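Gevari Rental Housing Project
Progress report for the August period
Prepared by Baiba Vītola, property coordinator

3 min read

Dear colleagues at Grundosow,

I send you the report on the apartment building that we are renovating with your loan. The work on the upper floor is ahead of the plan, the ground floor is behind it, and the budget is still inside the agreed limit.
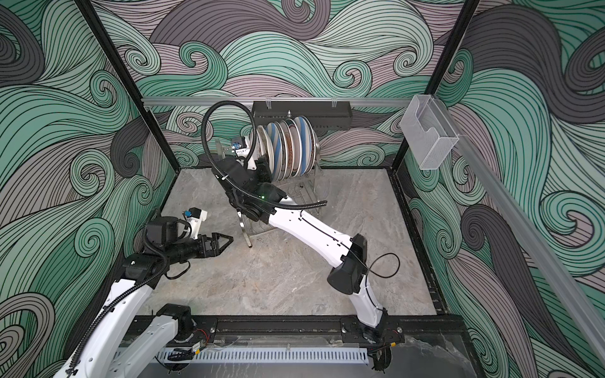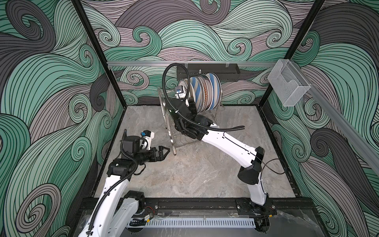
1. State of the building

The building has four apartments. Both upper apartments are finished and were handed over by the contractor, Drisico, in July. The kitchens are installed, the windows are new, and the old radiators were cleaned and painted. In the ground floor apartments the bathrooms are still open. When the old floor was taken up, we found that the drain pipe under the left apartment had a crack along most of its length. Drisico has replaced it, but the floor must dry before the tiles can be laid. I expect that this costs us about 2 weeks.

The stairway was painted twice. The first color was darker than on the sample card and I did not accept it. Drisico repeated the work without an extra invoice.

2. Renting

One upper apartment is rented from August. The tenants are a couple with a small child, and they signed for one year with the possibility to extend. The monthly rent is 1645, heating not included. This is a little more than we wrote in the application, and the reason is the balcony, which we valued too low at that time.

For the second upper apartment we had several visits. Most visitors liked the light and the distance to the tram, but they asked about parking. We have no parking places to offer at the moment. I have written to the owner of the yard behind the building, Mrs. Tamošiūnaitė, and asked if she would rent us a part of it. She answered kindly and wants to see a drawing first. The drawing is in preparation.

3. Costs

The pipe repair was 2729 and I paid it from the reserve. I attach the invoice and the protocol from the plumber. No other cost was outside the plan in this period. The insurance for the building was renewed on the same conditions.

4. What I ask from you

Please confirm that the pipe repair can stay under the reserve line. If you prefer to have it under construction, I will move it and send a corrected table.

Please also tell me if you still wish to visit the building in September. The ground floor will probably not be ready for tenants by then, but it will be possible to walk through all the rooms.

With kind regards,
Baiba Vītola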